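4.3 Setting the Tow Mode and Trailer Profile

Applies to Strazds models with the factory tow package. Complete this procedure with the vehicle parked on level ground, the parking brake set and the trailer connected.

1. Switch the ignition on. Do not start the engine.
2. On the center display, select Vehicle, then Towing.
3. Select New Profile and enter the loaded weight of the trailer. Profiles can be stored for trailers of up to 800 kg without brakes.
4. Enter a name for the profile and press Save.

Note: Trailer mirrors must be fitted before the profile is saved. 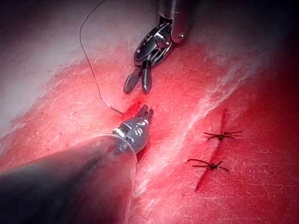
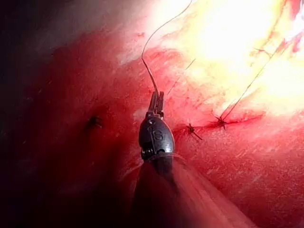 Instruments at the working surface, two views.

5. Start the engine and wait for the TOW indicator to stop flashing.
6. Check the trailer lights with the help of a second person.
7. Drive at no more than 60 km/h for the first 27 km. The transmission adapts its shift points over this distance.

CAUTION: Do not change the profile while the vehicle is moving. Incorrect weight settings may increase stopping distance.

Tighten the hitch bolts again after 200 km. If the TOW indicator remains red, disconnect the trailer and contact a Trukum service center. See also Section 4.4, Trailer Stability Control.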